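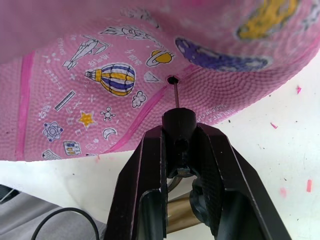 Grundik Toy Library - Members' Board

Topic: Two weeks or three? Let's talk about loan length

plumandpear
Posted Nov 12, 2021

Hi everyone! I hope you all got home all right after the last swap morning, the parking lot was a lake when we left and my youngest was delighted about it. I've been meaning to bring this up since April, and it came up again at the desk, so I thought I'd put it here where people can chew on it over the weekend.

We lend everything for two weeks at the moment. For some families that's plenty, and for mine it never is. The first few days the toy gets ignored (every single time!), then somebody discovers it under the couch, and just when it has become the most loved thing in the house I have to pry it out of little hands and drive it back to Ullarer. I'd dearly love three weeks. I do know there are 238 toys on the list and 100 families wanting them, and that the train sets are spoken for practically until the snow melts. But couldn't we try it for the winter and see? The roads are bad then anyway, and a lot of us come in from the Boonyarit side of town.

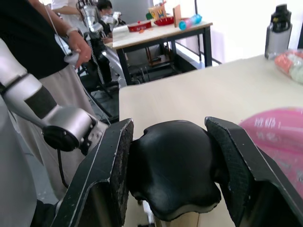 Re: Two weeks or three? Let's talk about loan length

oldstovepipe

I'll be the grump, and I say this with affection because I know how hard it is to part a toddler from a marble run. Please leave it at two. We waited so long for the balance board last year that by the time our turn came my grandson had moved on to bikes and wouldn't look at it. Another week on every loan means another week for everyone in line, and it adds up fast on the popular things. You can renew if no one is waiting, you know. It's on the back of the card, in rather small print.

Re: Two weeks or three? Let's talk about loan length

mittens_on_a_string

I'm somewhere in the middle, which I realize is where I always end up on this board. It seems to me that the toys aren't all alike and we keep treating them as if they were. Balls, skittles, puppets, the bath things - those hardly ever have a waiting list and I can't see the harm in letting them stay out longer. Puzzles are a different story.

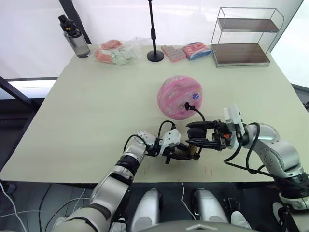

With those I would keep it short, and the same goes for anything with a lot of pieces, because in my experience the longer a puzzle is in a house the fewer pieces go home again. We found a wooden giraffe leg in our toaster drawer long after we'd returned the giraffe. I did bring it back! I was very red in the face about it.

So perhaps a colored dot on the box, green for three weeks and yellow for two? I have a whole roll of dots left from a yard sale and would be happy to come in and stick them on.

Re: Two weeks or three? Let's talk about loan length

plumandpear

Oh, I like the dots. And oldstovepipe, I had no idea about renewing, I've been dutifully driving everything back and then borrowing it again the next time. I feel a bit silly now. Can you renew through Clumeo or do you have to phone? I tried poking around in there last night and all I could find was the page for changing my address.

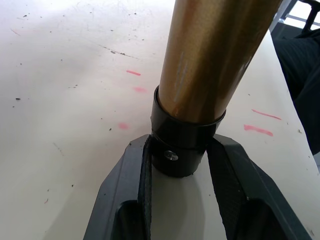

oldstovepipe

Phone, I'm afraid, or ask at the desk. Clumeo will show you whether there's a line for the toy, but it won't let you renew from home. If that one thing got fixed I suspect half the grumbling about two weeks would go away, mine included. As for dots, fine by me, so long as the train sets are yellow and stay yellow.

Re: Two weeks or three? Let's talk about loan length

quietcornerdad

New here, so forgive me if this has been hashed out before. We have twins and would take the longer loans gladly, but I'd want a reminder by text. Three weeks is exactly long enough for me to forget we ever borrowed the thing. Also, does anyone know if the play kitchen is still out? My two have been asking at breakfast, lunch and supper.

mittens_on_a_string

Still out, and there's a line for it, sorry! Put your name down anyway, it moves quicker than you'd think. I'll bring the dots on Saturday.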